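Killian Pons
December 12, 2025

1/ Right, it's the table thread. A few of you asked what we ended up doing for a work surface and I have FEELINGS about this butcher block, so settle in.

2/ Background: the old bench was a grey laminate thing from Ristport that showed every crumb and wobbled if you leaned on it. I put up with it until February, then Gavin Moffat messaged to say Menzies was clearing out timber tops and did I want one. Did I ever!

3/ $125. For a proper butcher-block top, 170 cm long. I drove out that arvo with the back seats folded down and a doona to wrap it in, and it still rode home with one corner next to my ear.

4/ First big decision was where it goes. I'd had it planned for the back wall, but Kamran Rana took one look and said put it where the daylight is. He was right. Pale timber near a bright window is just gorgeous, the colour changes all day long.
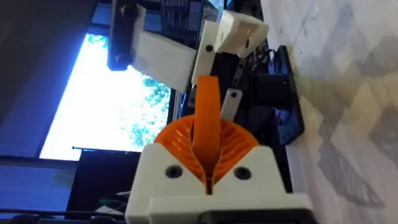
5/ Finish! I went with plain food-grade mineral oil, a 500 mL bottle, wiped on with an old T-shirt. Leave it overnight, buff it off, do it again. I did this more times than it needed because I enjoy it (the smell of the timber, the way the grain darkens up, all of it).

6/ Tuấn Đào asked why not a hard varnish. Fair question, and if you want something you never have to think about, go for it. I like that I can give a rough patch a light sand and a bit more oil on a Sunday and carry on. With varnish I'd be redoing the lot.

7/ Yes, it marks. Mugs, pens, the odd mystery. I fretted over the first one for a solid week and had the sandpaper out twice. Now I leave the faint ones alone, they suit it.
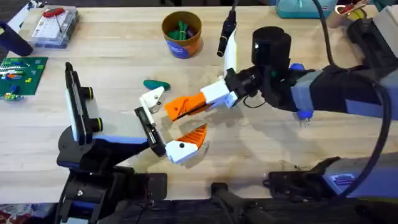 Pale boards, a few small stains, still my favourite colour in the room.

8/ Things I'd do differently: oil the underside at the same time as the top, so both faces get the same treatment. I did mine a fortnight later, lying on the floor with oil running down my sleeve. Learn from me!

9/ And for anyone hunting, Calum Dunbar reckons Groseo gets offcuts in before the holidays. Ring first. Ask for the full-length boards if you've got the choice, I love how they run.

10/ Next job is a shelf to match. I've got a leftover piece, half a bottle of oil and strong opinions on brackets. Send me your shelf pics please, the messier the better.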